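## 4. Setting up the sorting table

By now you should have the arm bolted to its base and the emergency stop wired in. If you skipped the stop because you were excited to see it move (I get it, I did the same on my first build), go back and do section 3 first. I'll wait!

1. Power off the arm at the wall, not just at the panel.
2. Pull the cloth tight over the table and clip it underneath. Any wrinkle near the bin will catch a fingertip sooner or later.
3. Put the colored boxes on the left and the wire bin to the right of them. I stack mine three high, but start with one if this is your first night with it.
4. Fill the bin. Mix soft stuff with round stuff — spiky balls, a soccer ball, a few cloths. I tried all balls for a while and the arm got very good at balls and hopeless at everything else.
5. Tape down any cable that crosses the floor where you'll be walking.

**Caution:** Keep your hands out of the bin whenever the panel is lit. The gripper closes harder than you'd think from looking at it, and Tomoyo Uchida has the bruise to back me up.
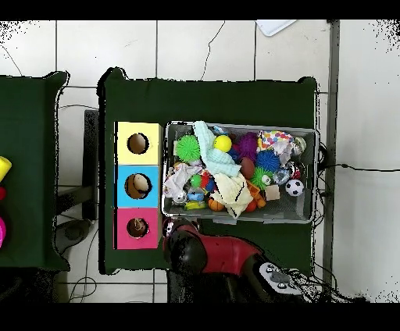 *Clivonholm Shared Workshop — Robot Build Club*

6. Power up and bring the gripper in low beside the bin, like I've got it with the red-and-black one. Go slow. I run the speed at 17 percent for this part and don't touch 70 until the whole routine has run clean twice.
7. Save that spot as "bin home" in Brikley. Everything else gets measured from it, so if you bump the table later, come back and save it again.
8. Jog up until you clear the wire rim, then over the middle of the bin, and save that too.
9. Try one pick. Choose a ball near the top with nothing draped over it.

**Note:** Knitted cloths are the worst. The mesh grabs the loops and the arm just keeps pulling, bin and all. If yours starts to drag, hit stop, open the gripper by hand from the panel, and work the cloth free.

**Note:** Kamlesh Pal likes the grip force set at 2 for the spiky balls and I like it a notch higher. Try both. Write whichever one you land on inside the cover of the log book, along with your table height, and then go on to section 5 for the box drops.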